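Potik Issues Grip Hold Notice for Kitchen Robots
Sites asked to stop dish handling on affected units until update is installed

4 January 2020 — Potik today asked customers using its two-armed kitchen robot to stop all dish handling on units running the September software release. The release has a fault that can make a hand loosen its grip while the other arm is moving. In most reported cases the result was a dropped plate. No injuries have been reported.

The notice covers 899 units. Robots on the earlier release are not affected and can stay in service.

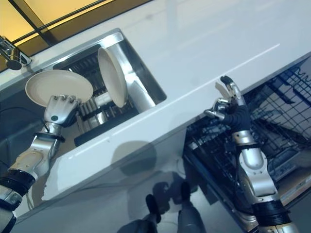 What Went Wrong

The fault was first reported by Vavetti, which runs staff kitchens and uses the robots to move plates between the sink and the dishwasher. Two plates were dropped at one site in the same week. One of them broke inside an open dishwasher and left pieces under the lower rack.

Potik repeated the job in its test kitchen and was able to make the fault happen again. When one arm reaches toward the dishwasher and the other is holding a plate at the sink, both arms send readings to the same controller. If the readings arrive too close together, the controller can use the wrong one. The hand then acts as if it has more hold on the plate than it does, and it eases off.

The finger and thumb parts, made by Rirnel, were checked and found to be working as designed.

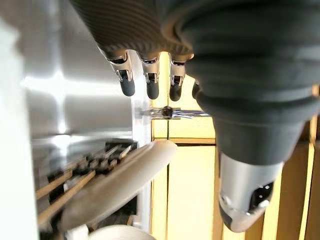
The delay between a wrong reading and the hand easing off is 200 milliseconds, too short for a person standing nearby to step in. Pressing the stop button after a plate starts to slip will not prevent the drop. Staff should not try to catch a falling dish or reach between the arms for any reason while the robot is powered.

What Customers Should Do

Check the release number on the service screen. If it shows the September release, switch the unit to hold mode and move dishes by hand. Look over the racks and the floor near the dishwasher for broken pieces before the next wash. 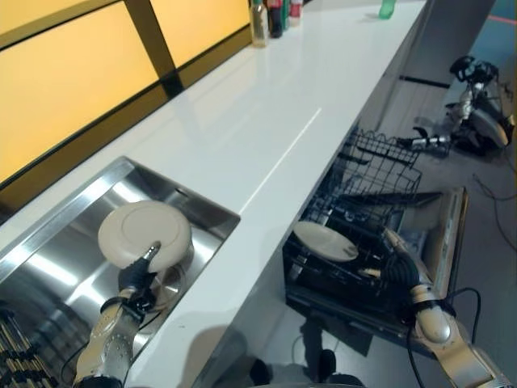 Strobel, the service partner for all sites, will install the update at no charge. Visits start with kitchens where people work next to the robot. The new software keeps the readings from each arm separate and stops both arms if a reading is missing. Potik ran 100 full loads on the update without a drop.

Customers who have already had breakage can send a claim through their Strobel service desk — a photo of the damage and the unit number are enough.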